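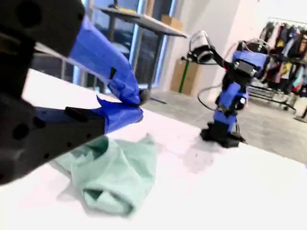

A green garment waiting on the white table at Halvorsen.

The laundry room supervisor at Halvorsen in Gandville has folded for nine years and still starts every piece the same way. "Flat first," she says. "Sleeves and hems come later."

She prefers a plain white top – "you see the edges better" – and wipes it down twice a shift.
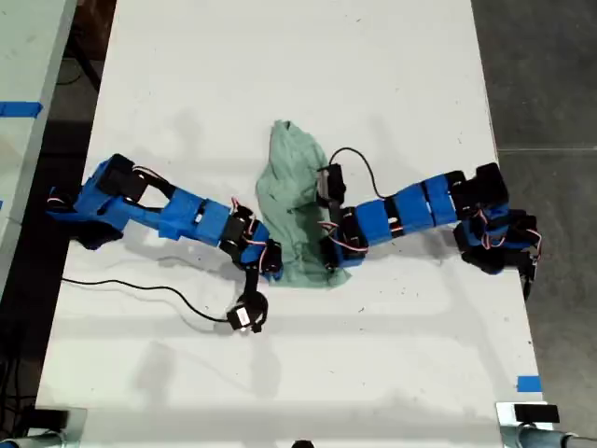 The pale green cloth, still creased, near the middle of the table.

Thin cotton is the worst. "It creases again while you look at it."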